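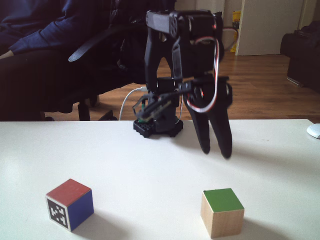 Mods folder housekeeping for Meltance

Updated 5 February 2023 by Urszula Piątek

These tips apply to the base game and to the Öberg expansion. Close the game before moving any files. The launcher can stay open.

Folder depth

The game reads script files no more than 2 folders deep. Object and clothing files can go deeper, but load times increase. Keep scripts at the top level and sort everything else by type: kitchen, bath, lighting, outdoor, clothing.

Do not use accented letters in folder names. The Öberg add-on files install under "oberg" and should be left that way.

Merging small files

A folder with more than 200 loose object files is worth merging. In Stesent, open the folder, select all, and choose Merge to Package. Keep the originals outside the Mods folder. A merged package cannot be edited item by item, so leave out anything the author still updates.

Never merge scripts or default replacements.

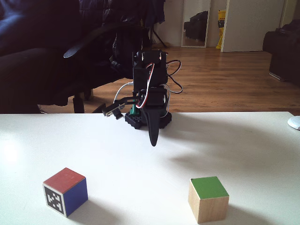 Finding a broken item

1. Move the whole Mods folder to the desktop and start the game. If the fault remains, repair the installation first.
2. Put half the files back and delete the cache file.
3. Load a test household. Do not save.
4. If the fault returns, the bad file is in that half. If not, swap the halves.
5. Repeat until one file is left.

Stoves and refrigerators fail more often than other objects after a patch, as their interactions are tied to the recipe list. Test those first. A counter that shows up with no texture usually needs its mesh, which some authors upload separately.

Error 304

This refers to a duplicate ID. Two recolors of the same object are normally the cause. Run the conflict report in Stesent, sort by ID, and remove the older file.

Backups

Copy the Saves folder before every patch. Zivbridge sync does not keep old versions, so a damaged save will overwrite the good one on the next login. Turn sync off while testing.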